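Clukham Mini Flat Mop Review: A Small Mop for Small Floors

September 12, 2025
By the Home & Floor desk

I bought the Clukham Mini in April to replace a full-size flat mop that had become a nuisance to store.

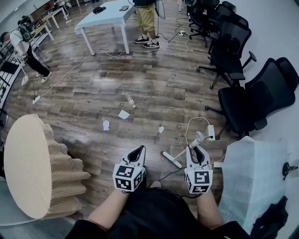 The old one was fine on an open floor, but it was too long to swing between desks and it kept knocking into chair legs. The Clukham comes in white only. The handle is short and the head is a plain flat rectangle that takes a clip-on pad. You get 2 pads in the box.

Assembly took a minute. The handle screws together and clicks into the head. The joint was stiff for the first week and then loosened up to where I wanted it. It tilts far enough to get under a low table, and the head stays flat on the floor when you do.

Our workroom has dark wood-look planks, and they show everything. Dust, paper scraps, a drip from a water bottle – you see it from the door. Dry, the pad picks up dust and hair well. It does not pick up paper. Small scraps slide along in front of the head and end up against the wall, so I sweep first or bend down and get them by hand. Anything bigger, like a bottle or a charger cable, needs to be off the floor before you start.

Damp, it does better. I wring the pad out hard and work along the planks, and there are few streaks once it dries. With a wetter pad I got cloudy marks that needed a second pass. One pad does our room if the floor has been swept.

Office chairs are the real test for a mop like this. The head goes between the legs of a five-spoke base if you turn it sideways, but it won't clean right up to the casters. I still roll the chairs out of the way once a week.

The short handle is the main drawback. For quick jobs it's fine. For a whole floor I was bending more than I liked, and anyone tall will want the longer handle that Clukham sells separately. The white plastic also shows scuffs. Mine has several gray marks near the joint that don't wipe off.

The pads have been through the washing machine 42 times between them. One edge has started to curl – it still clips on, but I'd expect to replace that one by winter.

I also tried the Aredero flat mop, which has a wider head and a better grip. It cleans faster in the hallway and is a pain around furniture. For a room full of chairs and tables I'd keep the Clukham. For a big open kitchen I'd get the Aredero.

Related reviews
Aredero Wide Flat Mop: One Year Later
Gbeho Dustpan and Brush Set
Clalavberg Rolling Office Chair
Best Cleaners for Wood-Look Floors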